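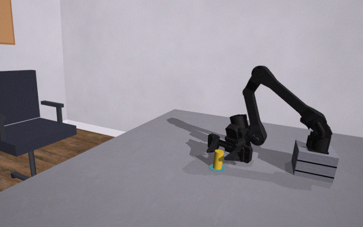
4.2 Gripper comparison in simulation

The second set of trials compares two controllers driving the same arm and the same two-finger gripper. The first, referred to here as Carnon, is a joint-space position controller with fixed gains. The second, Tomorel, is a Cartesian impedance controller whose stiffness is lowered once the gripper is inside a set distance of the target. Both receive the same target pose from the planner and run at the same control rate. The planner itself was not changed from Section 3.

All trials use one task. A small yellow cylinder is placed upright on a thin teal disc, and the arm must close on the cylinder and lift it clear of the disc. A trial is scored as a success if the cylinder is still held at the end of the lift. Contact with the disc is logged but does not end the trial. The position of the disc is drawn at random from a grid of 29 cells within reach of the arm, and each cell is visited under both controllers with the same random seed.
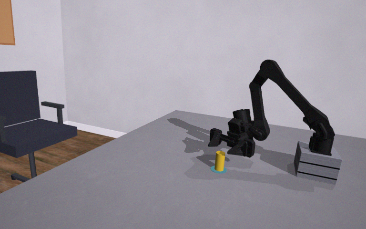

Figure 3. Simulated arm with the gripper open above the tabletop, side camera.

The simulator was run for 3,598 trials in total. Trials in which the planner returned no path were removed from both arms of the comparison, so that the remaining trials are paired. Friction between finger and cylinder was held constant within a pair and varied between pairs over 11 levels. The scene lighting was left on in all runs, as the wrist pose check described by Berge (Section 2.3) uses rendered images and is affected by shadow.

Two camera views were rendered. The side view gives finger height relative to the cylinder, but the fingers overlap one another for many approach angles and their spacing is hard to recover. The overhead view gives spacing and yaw error directly and carries little height information. Pose error is therefore reported per axis, with each axis taken from the view that resolves it better.

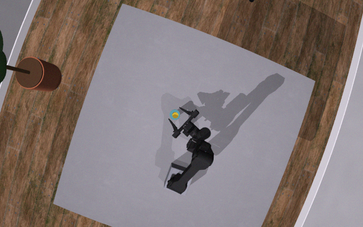
Figure 4. Overhead view, fingers spread on approach to the target.

Yaw error at the moment of closing was lower under Tomorel in all but two of the friction levels. The difference was largest in cells near the base, where the elbow is strongly bent and Carnon tended to overshoot in the last joint. In the outer cells the two controllers could not be told apart. Lift failures followed a different pattern and depended mainly on friction, with the choice of controller having a small effect. We also repeated 13 of the cells with the stiffness change disabled. Yaw error in these runs rose to the level seen under Carnon.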